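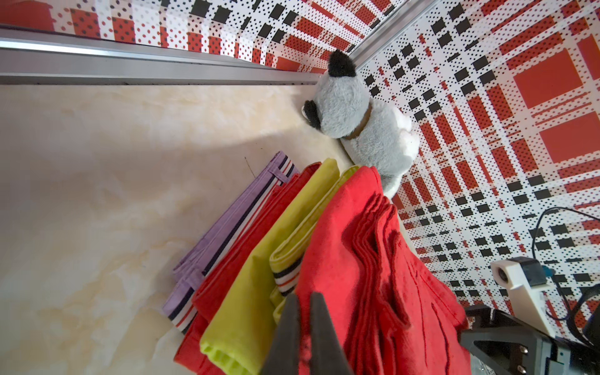 Folded clothes and a gray and white plush animal on the sorting table at Fivcombe.

FIVCOMBE – Families who come through the doors of the Tannous Community Closet this December will be going home with their clothes already folded, bagged and ready to tuck into a drawer, thanks to a packing drive that has been keeping the Fivcombe room cheerful and very busy indeed.

The Closet, which is supported by the neighborhood firm Solitz, hopes to send out 500 bags before the month is over. Each one is made up by size, with the heavier pieces at the bottom and the softer ones on top, and everything goes into clear plastic so that a parent can see at a glance what is inside without having to undo all that careful folding.

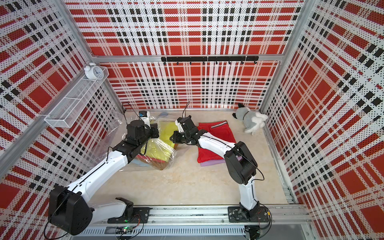

"We used to hand things over in a big heap, and people were very gracious about it, but a folded shirt feels like a present," said Hongmei Deng, who runs the Closet. "I do love a bright color in the bag, too. It cheers up a gray morning!"

Last winter the Closet packed 68 bags in its first week, and neighbors have been asking ever since when they could bring more.

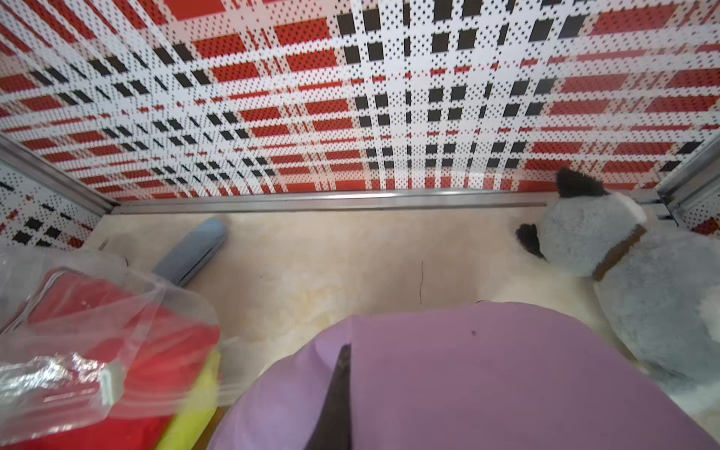 Clean clothing in children's and adult sizes is welcome at the Dremero Street entrance until 2 p.m. Please wash and dry everything beforehand, button the shirts, and pair up the socks if you can bear to. Small soft toys are gladly taken as well.

Pickup times are posted at the front desk.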